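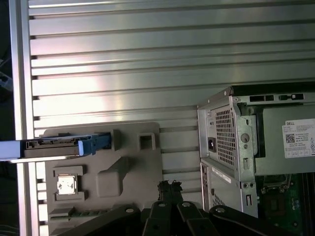

Drovel Robotics Group — Gripper Bench

Right, gripper week! I've got two sets of fingers to try on the same job, which is getting drives and processors in and out of an old Dell desktop. Thread as I go.

First up, the long fingers from Gastance. Lovely reach, and they close nice and square on a flat caddy. They're also wide when open, so getting down inside a case takes a lot of fiddling with the wrist.

The processor is the one I worry about. It's thin, and the socket pins won't forgive a clumsy landing. I'm running the approach at 5 mm a second and it feels like watching paint dry.

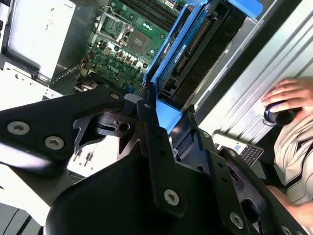 Drive caddies are a friendlier target — big blue plastic bits you can spot from across the room, even on the wrist camera. I do lose sight of the tips once I'm close in, so I've been flicking over to the side view for the last bit.

Next, the Stinholm pair. Shorter, grippier pads, 55 g lighter. Eight tries each at the same caddy and the Stinholms won it by three. I wanted the long ones to win (I'd already drawn a new bracket for them, sob).

Cables are still the pain, whichever fingers I use. Anything loopy near the drive bay and I plan a detour.

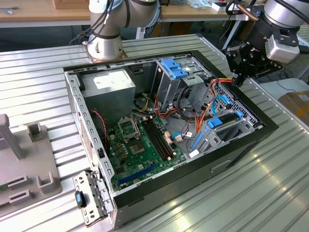 Rekha Negi: have you tried tipping the wrist camera a bit further in? We got the fingertips back in view that way, though we lost some of the far side.

Ooh, no, I haven't. Trying that tomorrow — new camera bracket it is, then.

Last updated: October
Filed under: Grippers & Tooling, Bench Notes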